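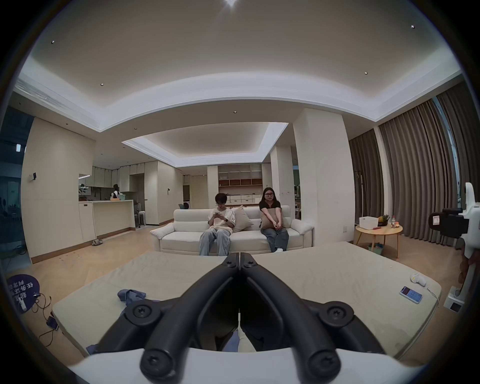

Gripper work, cloth on the mattress

Folding jobs at Wokley, what's it doing to your roster?
Forum: Laundry & Linen Workers > Automation

ironlungs37
Started Monday arvo. Zaditz has moved four of us off the tables and onto the hand grippers, picking up and spreading cloths so the folding arms can learn it. Same hourly rate. No piece bonus tho. Anyone else had this? Wrists are cooked, different muscles to normal folding.

Reply 1 - pressroom_deb
Same at Rurness since January. Bonus went the first week, they called it a "transition rate". Get it in writing. We didn't.

Reply 2 - farah_line2
Gunna disagree a bit. At Farah it's the best shift going. No steam, no 400 kilo trolleys, you can sit down between takes. I was on the hot end 11 years and my knees say thanks. Not everyones training their own replacement, half our line got moved to checking and stains, stuff the arms are hopeless at.

Reply 3 - ironlungs37
Yeah but who's on checking in two years. We did 915 pickups last week between the four of us and the supervisor has a target up already, 1061 for next week. Thats not sitting down.

Reply 4 - pressroom_deb
Targets on TRAINING takes?? You'd just get sloppy ones.

Reply 5 - jtolentino
Jayson Tolentino, delegate at Wokley. Target isn't in the agreement, so if you're being held to it message me. Also ask for rotation, an hour on and then back to tables. Two-gripper takes especially, you're holding the thing up at arms length and your shoulder cops it. Like so:

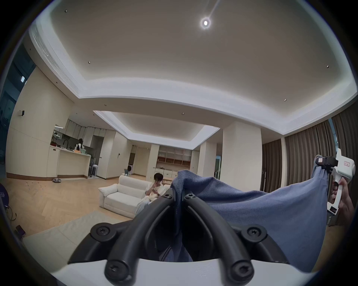
Reply 6 - farah_line2
ok yep we don't do many of those. Ours are mostly single, flat on the table. Cloth pulled tight between two like that would do my shoulder in too. Still say the job's better than the hot end.

Reply 7 - ironlungs37
Better than the hot end isnt hard mate. Will msg you Jayson, the other three want in as well. Any chance of getting the bonus backdated?

Reply 8 - jtolentino
Depends what you signed. Bring payslips, tearoom, 3.30 tomorow.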